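双臂交接掉件与夹指磕碰记录
2024年11月8日 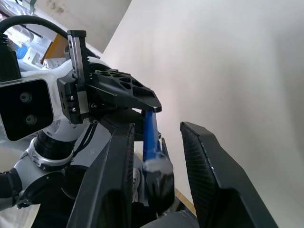
分类：故障与安全／双臂工位

今天本来打算把蓝柄工具的交接动作多跑几轮，给Vitalii Kushnir那边凑够一组能用的轨迹，结果上午就卡住了，下午基本都在查原因。趁还记得清楚，先写下来，免得下周又靠猜。

动作本身大家都熟：右手把工具竖着举起来，左手从旁边伸过来，蜂窝孔那只夹指的尖端搭到蓝柄顶上，然后左手合拢，右手松开。麻烦就出在“搭到”和“合拢”中间。第18轮，左手尖端碰到柄顶以后没有停，继续往下压了一小段，右手还夹着不放，两边较上了劲，工具一歪，从右手里滑了出去，左夹指跟着磕在右夹指上，声音挺脆的。我手就放在急停旁边，拍下去还算及时，不过说实话也吓了一跳。

人没事，工具也没摔坏。夹指拆下来对着灯看了半天，蜂窝孔那只没有找到裂纹，尖端有一道新的浅印子。右边夹指上沿的磨白是老问题，这回不算在它头上。竖着的那根直线导轨我用手推了几遍，来回都顺，支架上的两颗螺丝也重新紧过。

然后是日志。左臂的接触阈值写的是80，可我记得八月份调蓝柄工具的时候，明明改成过更小的值。翻了半天才翻到：上周换Lehner的那版配置，整份参数文件被覆盖了，左手的阈值跟着回了默认，右手因为单独存了一份，逃过一劫。所以左手迟迟不认为自己碰到了东西，右手又在老老实实等左手的“已接住”信号，谁也不让谁。程序里其实有超时，设的是2秒，真碰上了，2秒够它压出好大的力了。这个超时是我当初随手填的，该认的账我认。

Florian Camenzind过来看的时候又提了一点，我觉得很有道理：柄的表面很亮，腕部相机贴近以后深度值会跳，柄顶高度估得偏低，左手的目标点也就跟着低了。我把掉件前的几帧翻出来对了一下，确实在跳，只是跳得有大有小，还不敢说每次都是它。大概是两件事叠在一起，阈值对的时候，深度偏一点也能被接触检测兜住，所以以前没暴露。

下午做的改动：左手阈值改回旧值，两只手的参数都单独存，不再跟着整份配置走；超时先缩短，超时之后两臂原地停住，不许自动重试；交接前最后一段的速度降了一半。改完空手走了几遍，再带工具慢速走，没有再压。全速还没试，今天不试了，人也累了，累的时候盯急停不踏实。

还没弄明白的是急停之后左臂为什么往回弹了一小下。幅度不大，可当时要是有人正伸手去捡工具，就会碰上。在查清之前，请各位停机后先看两边的状态灯，确认抱闸了再伸手，捡东西从右侧进，别从两臂中间掏。

明天谁先到，麻烦先别跑Nemesano那套任务，它调的是同一份左手参数，我还没来得及核对。蜂窝夹指的备件我放在工具柜第二层，换的话记得重新标零位，扳手用完也请放回去，上次我找了好久。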